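Plendero Housekeeping and Safety Checklist
Room 64, Bay 2
Urkberg building, ground floor
Period: January 2025
Inspected by: Najwa Khoury
Accompanied by: Selorm Sulemana
Copy to: Zuzanna Cieślak, Crescencio Cárdenas

Marking: OK = acceptable. C = acceptable with comment. A = action needed. N/A = does not apply. Actions are due within 7 days unless another time is written next to them.

Section 1. Approach and doorway

1.1 Door opens fully and closes by itself: OK
1.2 Door viewing panel clear of posters and tape: C
One notice has been moved down but still covers the lower corner of the glass. Selorm took it off during the inspection. It can go on the board in the corridor.
1.3 Walkway to bay clear: OK
1.4 Exit sign lit: OK
1.5 Extinguisher on its bracket, pin and seal in place, tag current: OK
1.6 First aid kit complete: A
Small adhesive bandages are nearly used up and the eye wash is past its date. Kit list is inside the lid. Nhyira Nartey to reorder both.

Section 2. Lighting

2.1 All lamps working: C
One ceiling lamp near the door is slow to come on. It was steady after that. Watch it.
2.2 Replacement lamps match: OK
The spares in the closet are marked 3000 K, same as those fitted. Please keep to these. The mixed lamps we had last year made it hard to see spills on the lighter floors.
2.3 Light switch plate secure: OK

Section 3. Bay walls and framing

3.1 Wall fabric flat and attached on all three sides: C
The fabric lies flat where I could reach it. I ran a hand along the side walls and found one place on the right, low down, where the edge can be lifted with a fingernail. It does not stick out and will not catch a sleeve, so I have left it as a comment. If it opens any further, it goes to an action.
3.2 Wall fabric clean: C
The pattern is busy and marks do not show easily on it, least of all on the maroon and navy blocks. Look at the cream and tan parts first. Vacuum with the brush head. Do not use spray cleaner on it.
3.3 Aluminum rails and corner posts free of sharp edges: OK
3.4 Rails and posts tight: OK
Checked by hand at the back corners. No movement in either post.
3.5 Nothing hung on the rails that does not belong there: OK
Last time there was a jacket.

Section 4. Storage and waste in the bay

4.1 Black mesh shelf unit level and against the back wall: OK
4.2 Shelf unit fastened: C
The unit is held to the back rail with small white cable ties. That is enough to stop it walking forward or tipping when someone leans on it, and I have no objection to ties for a light unit. They should be looked at every time, and any tie that has gone brittle or pale at the bend should be cut off and replaced. Crescencio asked whether we should change to metal clips. I don't think it is needed. If the unit is ever used for anything heavy, ask again.
4.3 Shelf mesh undamaged, no loose wire ends: OK
4.4 White wire basket on left wall secure: C
Pulled down on it at both ends. The end toward the back corner is firm. The near end gives a little under the hand and should have its fastening checked. Light items only until that has been done. Selorm has the tools for it.
4.5 Basket wires smooth, coating unbroken: OK
4.6 Waste basket in its place and standing flat: OK
4.7 Waste basket lined, liner folded over rim: OK 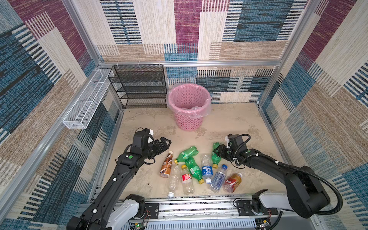
Bay 2, items 3.1 to 4.7. Shelf unit, wall basket and lined waste basket.

4.8 Liner large enough for the basket: C
The clear liners are a little generous and bunch up around the rim. This is acceptable. The smaller Romeck liners that came with the last order slide down inside as soon as something is dropped in, and then whatever is left in a bottle runs out through the holes in the side. Use up the small ones in the office and keep the larger ones for the bays.
4.9 Waste basket not overfull: OK
4.10 Spare liners available: C
There is a roll in the closet. Zuzanna suggests keeping a few folded flat in the bottom of the basket, under the liner in use. Fine with me if whoever changes the liner remembers they are there.

Section 5. Floor

5.1 Floor free of trip hazards: OK
5.2 Floor free of spills: OK
No wet patches found. Checked with a dry paper towel along the back and in both corners.
5.3 Floor clean: C
Faint gray smudges and stains on the beige surface. I went over one area with a damp cloth and mild soap. It got lighter but did not go away. None of it is slippery. It looks worse than it is on a pale floor, and I would not spend money on it. A damp mop once a week is enough. No wax and no polish on this floor under any circumstances, please. We had this discussion for the Ayaaba rooms too.
5.4 Area under and behind shelf unit swept: A
Dust and a bottle cap behind the unit. The cap was removed. The broom does not fit in there, so use the narrow vacuum nozzle. Nhyira will add this to the cleaning sheet.
5.5 Floor surface undamaged: OK

Section 6. Bottles

This section was added after the last round at Crescencio's request, and the wording is still rough. Send me changes.

6.1 Only plastic bottles in the bay, no glass: OK
6.2 Bottles drained before they are brought in: A
Two that I picked up still had liquid in them. In one it was tea, enough to make a sticky puddle if the cap came off. Drain over the sink first. Leaving it for the person who gets to it last is how we ended up with ants in the corridor.
6.3 Caps on: C
Most of them were. We have gone back and forth on this. Caps off means quicker drying and flatter bottles, caps on means no drips and no caps on the floor. For this room the rule is caps on. A loose cap underfoot is a small thing until someone steps on it with a full tray in their hands.
6.4 Bottles kept within the bay and not on the walkway: OK 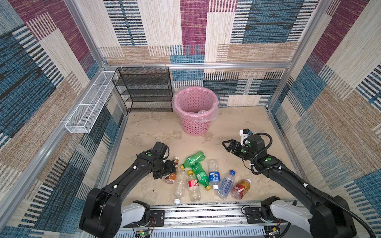 Bottles roll, and the ones with a round body and no ridges roll the farthest. When a pile is put down, set it down low and let it spread out before walking away. Do not tip a bag out from waist height. Anything that rolls out to the walkway gets picked up right then by the person who sees it, whoever brought it in.

6.5 Cracked or split bottles taken out: OK
6.6 No bottles reused for cleaning liquids: OK
Asked Selorm and Nhyira separately. Both said no. I ask every time and will go on asking. Cleaning liquid stays in the container it came in, with its own label.
6.7 Gloves available for handling: C
Available, but only in large. Zuzanna and I both wear small. Please order one box of small with the first aid items.

Section 7. Electrical

7.1 Wall outlets undamaged and plates tight: OK
7.2 Cords undamaged where visible: OK
7.3 No extension cord plugged into another: A
Found one pair by the desk, outside the bay. Unplugged on the spot. The desk lamp reaches the wall outlet if the desk is moved a little to the left, and it has now been moved.
7.4 Panel door closed, space in front of it clear: OK

Section 8. Cleaning closet

8.1 Door locked when not in use: OK
8.2 All containers labeled: OK
8.3 Mop hung head up to dry: A
Standing in the bucket again. The hook is there. The same remark has been on this form the last two times and I would like not to write it a third.
8.4 Safety sheets in the folder: C
All there, but the floor soap has changed and the sheet for the new one has been put in at the front instead of in its place.

Actions from this round

1.6 Reorder bandages and eye wash. Nhyira Nartey.
4.4 Check fastening at near end of wall basket. Selorm Sulemana. (Marked C, but please treat it as an action.)
5.4 Vacuum behind shelf unit, add to cleaning sheet. Nhyira Nartey.
6.2 Drain bottles before bringing them in. Everyone. Crescencio Cárdenas to put a note by the sink.
6.7 One box of small gloves. Nhyira Nartey, same order.
7.3 Closed during inspection.
8.3 Hang up the mop. Everyone.

Comments from those present

S. Sulemana: I can do 4.4 tomorrow morning. I'd also like to do the loose fabric edge under 3.1 at the same time, I have the adhesive open anyway.

N. Khoury: Agreed on 3.1. Let it set before anyone vacuums near it.

C. Cárdenas (added after reading): On 6.3, can we say on the note by the sink that caps go on finger tight only? Some of them are closed so hard that I can't get them open again.

N. Khoury: Yes. Put it on the note.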